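A morning at the Bristska training ground

I have supported Bristska from far away for a long time, so when the club announced an open day at its training centre in January, I bought the train ticket the same evening. There were 200 places for visitors and I was lucky to get one. I write this report mostly for the people on our supporters' page who asked me how it was.

The centre is outside the town, at the end of bus line 2. The bus stops beside a petrol station and you must walk back a little along the road, which has no pavement. I mention it for families with prams. The gate opened at half past nine and we received a paper wristband and a small map, where the north arrow was pointing to the south. Several of us went first to the laundry.

We were divided into groups by the colour of the wristband. Mine was green and we began indoors, with the medical rooms. I was curious about this part because of the transfer window. When the newspaper writes that a new player is "having his medical", I always imagined one doctor and one bed. In reality it takes most of a day. The player does the heart test first, then the knees and ankles, then he goes by car to the hospital for the scans, and the club waits for the results before anybody signs. The physiotherapist who guided us said that the scans are the slow part, and that the photographers outside always think something has gone wrong. 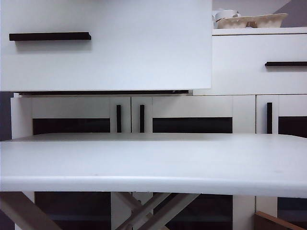 Somebody in our group asked how many players fail the medical. She answered that "fail" is the wrong word. The doctors write a report about the risk, and the sporting director decides if he accepts this risk or asks for a lower price. A striker with an old knee injury can still be bought, but perhaps with a shorter contract. She did not want to give names, although a man with a Plokon scarf tried three times to make her say one.

After that we saw the room where contracts are signed. It is smaller than on television. There is the wall with the sponsors, Lennox and Ciltent, and a table in front of it, and when the table is moved to the side it is also the room for the under-15 team meetings. We were allowed to sit and hold a shirt. I did it, I am not ashamed.

The pitches were the best part for me. There are four of them, one with heating under the grass, and the first team trained on this one from eleven o'clock. We stood behind a rope on the long side. The session was light, mainly passing in small squares and then corners, because there was a match coming. From so near, what surprised me was the noise. The players shout all the time, also the quiet ones, and the ball makes a hard sound which you do not hear from the stand.

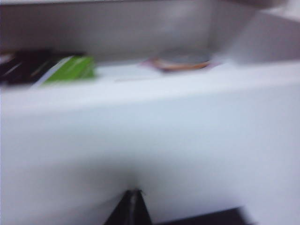

Lunch was in the canteen of the academy, soup and chicken with rice, the same food that the young players eat. It was included in the ticket. The coffee was not, and the queue for it was long, so I would bring a flask next time. On the wall there is a board with every player who came from the academy to the first team. My favourite goalkeeper is there with his 146 matches. The highest number on the board is 773, from the time when the club played in the regional league and also counted friendly games.

In the afternoon there was a talk about youth scouting, but the microphone did not work well and I sat at the back. I understood that they now look for players mostly within two hours by car, so that the boys can sleep at home. There were questions about the new signing everyone is expecting from Plokon. The speaker smiled and talked about the grass.

Autographs were at three o'clock. Only four players came, and they were patient and signed everything, even a plaster cast. The club shop at the centre takes cards only. The last bus which connects with the evening train leaves at ten past four, and I had to run for it.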